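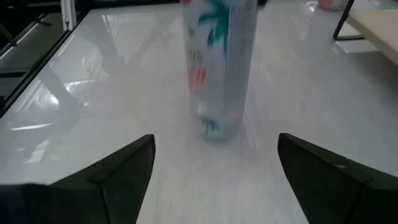
I stopped using Komport in December, after 497 days of letting it tell me when to drink water. The streak counter was the last thing holding me there, and I knew it.

The app wanted 2,000 milliliters a day from me. Where did that number come from? I went through the help pages twice and found a link to a Rindandale newsletter, which linked to a Mekus product page, which sells powders you stir into water. I'll let you draw your own conclusions. Mine were not kind.

My doctor asked if I was thirsty much. I said no. She moved on to my knees.

Some people do need to keep track, and if you've been told to by someone with a license, carry on. I'm talking about the rest of us, with a phone buzzing at 3 p.m. in a meeting. 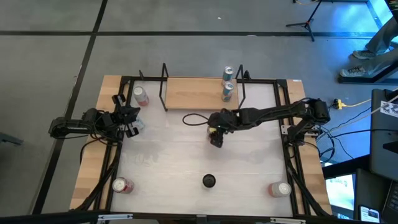

What I do now

I drink when I'm thirsty. Coffee counts, soup counts, and so does the melon I ate over the sink last night. Komport has emailed me 52 times to say it misses me. The paid plan was supposedly "paused," a word I don't trust, so I checked my card statement and found two charges. I've asked for both back.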